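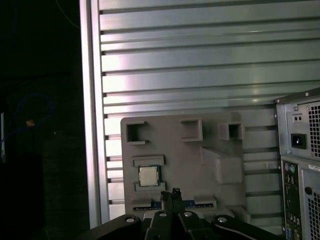
A small square chip in its recess on a grey 3D-printed plate, fixed to a panel of aluminium slats.

The corrugated box is an old idea, and at Flundwood they still make it much as they did when the works opened. Paper arrives on reels at the Skarnstead end of the site. By the time it leaves through the Cungate doors it has been fluted, glued, cut, creased and printed, and stacked flat on pallets.

Most of the orders are small. The minimum run is 1,000 boxes, and plenty of customers never ask for more than that. They are candle makers, tea blenders, a firm that sells bicycle bells by post. What they want is a box that fits. Filling a large carton with crumpled paper costs money twice, once for the paper and again when the courier charges by volume.

The works keeps 268 cutting formes on racks along the back wall. A forme is a flat board with steel rules set into it, and it stamps out the shape of the box in one stroke. New customers are shown the racks first. If an existing forme will do, the job can be ready in 4 working days. A new one adds a week and a fair amount to the bill.

Board comes in 3 grades. The lightest is used for soft goods and the heaviest for glass and machine parts. The middle grade, sold under the name Havlíček, is the one most people end up with — it prints cleanly and stands up to being stacked in a van.

Printing is kept simple. One or two colours, no gloss, and no large areas of solid ink, which can crush the flutes and weaken the wall. Customers who want a full-colour picture are usually steered towards a printed sleeve or a label.

Offcuts go down a chute and are baled for the paper mill. The busiest stretch starts in September, when the gift trade places its orders, and the second shift runs until ten at night.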